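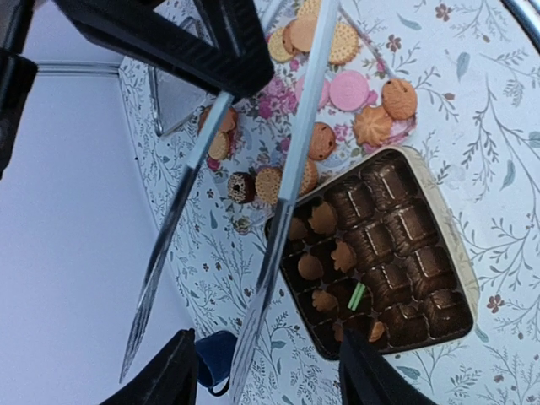
Chocolate box on the table

Doucet_parent
Our school in Flastidcombe will start a new homework rule in May. No homework on Tuesday, and 40 minutes of quiet reading at home instead. The parent must sign a paper each time. Does any other school do this? My son is 11 and he reads already, so I do not see what the signature is for.

memon734
We had the same in Mavbridge for one year. My daughter liked the free evening very much. The signing was a weak point, I admit. I signed four weeks together on Sunday night.

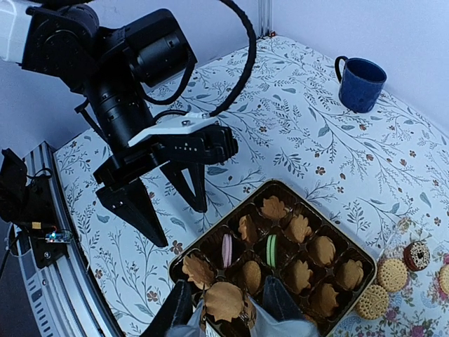 After that the teacher stopped to ask for the papers, and the reading continued in our house just the same. So my advice is to give it some time before you complain.

oldchalk
I disagree with memon734. I taught for 18 years, and the children who needed reading most were the ones whose papers came back signed and whose books stayed in the bag. Better to read in class, where the teacher can hear them.

Doucet_parent
Thank you both. The letter came from Esperanza Nguyen-Tran, the head of the lower school. She writes that comics are also allowed, which I find generous.

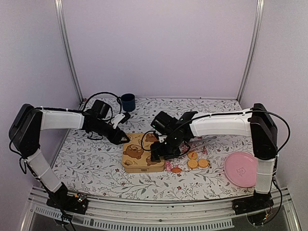

She does not write what happens if a family works in the evening. I work until nine, and my mother does not read English well.

memon734
Can your mother sign if he reads to her in her own language? I would ask this first.

oldchalk
Ask it by e-mail, so you have the answer in writing. I still think it is the school's job.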